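3.2 The table, the wall and the cables

I'll admit I thought this would be the shortest section of the paper. We wanted a work surface as plain as we could get it, so that anything left lying on it would stand out, and that meant a pale top, a bare wall and no shelf, no pegboard, no cute little tray for screws (I lost that last argument). 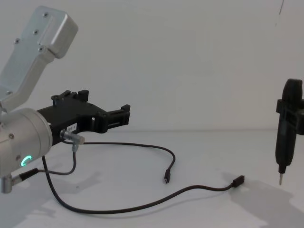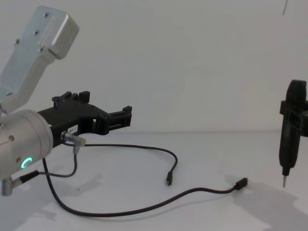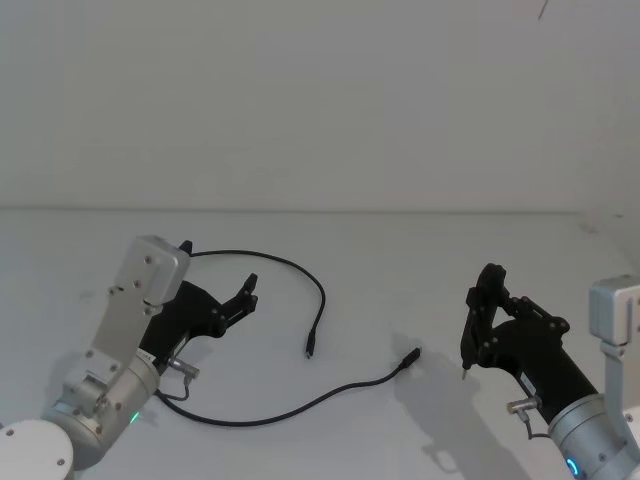 Figure 4. The white table and wall used in the study. The first two views are from chest height, the third from head height.

What surprised me is how much of the tidying story is really a cable story! Look at the second view in Figure 4: a thin black cable curves over the table and ends in a small USB plug, and a thicker one makes a wide loop before it gets to its own connector. In our coding scheme, which we borrowed from the Gostico workbench survey and then bent quite a bit, each of those plugs counts as a "resting item" – something with no home that still isn't trash. Over 118 coded sessions we logged 200 resting items, and cable ends were the biggest group by far.

Tools were easier. The electric screwdriver in the first view was scored as "in hand" whenever it was held off the table, and our two coders (one at Estton, one at Bustos) hardly ever disagreed on that. They did argue over cables, a lot, mostly about where one stops and the next begins. We ended up recoding 20 sessions in October with a simpler rule: follow the plug and ignore the loop. Agreement got better after that, though 5 sessions still had to be settled by the two of them over the phone. Those are marked in the Alo sheet and left out of Table 2.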